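Notes for Session 6: the Merville open day

Before we get into the reading, I want to go over the open day we went to on 9th October, because a lot of you had questions on the way home and I only answered half of them (it was a noisy bus!). These notes also cover what you need for the write-up, so please keep them.

For anyone who missed it, Merville is the building where the Nelter project runs its demonstrations. The group collects examples of people doing small jobs with their hands, and those examples are used to train robot arms. Justinas Žukauskas gave the opening talk, and then we got to stand around the tables and watch. I liked that part best — you learn so much more from watching someone work with a pair of hand-held grippers than you do from my slides. One person, two grippers, one small white thing at the edge of a big white table, and all the care you'd normally leave to your fingertips has to go through two sets of jaws.
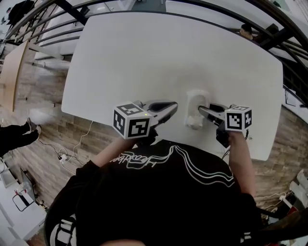 Why do the people do the task by hand when a robot is supposed to learn it?

A person can adjust on the fly, and those adjustments are exactly what the robot needs to learn from. Holding the same kind of gripper the robot will use keeps the movements within what the robot can do later on.

Back to the talk. Justinas told us that one batch for the Mfaume task set has 157 recordings in it, and that 83 of them were kept after checking. Several of you thought that sounded wasteful. I'd like you to think about what might make a recording unusable, and we'll put a list on the board next time. Start with the markers, the square black-and-white patterns on the cubes. Their job is to let software work out where each gripper is and which way it's turned, so ask yourself what happens when a sleeve or an elbow gets between a marker and the camera.

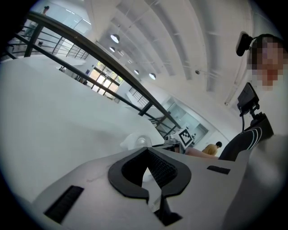
The other thing I keep coming back to is how crowded a real working space gets. In the Jundham paper (reading 4) everything happens in a tidy lab with one operator and plain walls. At Merville there were people walking by, daylight coming in through big windows and conversations going on close to the work. Bernice Gbeho, who led our half of the group, said she prefers it that way for training, and I think she has a point, though the Jundham authors would argue with her. Read their section on lighting and decide who you agree with.

For the write-up, nearly 15 lines is too short and two full pages is too long. Pick one task you watched and describe what each hand had to do, then say where you think a robot would have trouble. It's worth 100 points, same as the others. If you weren't there, come and see me and I'll lend you my own notes — they're messy but you can read most of them.

The write-up is due before the December break. Bring reading 4 with you next session, on paper if you can.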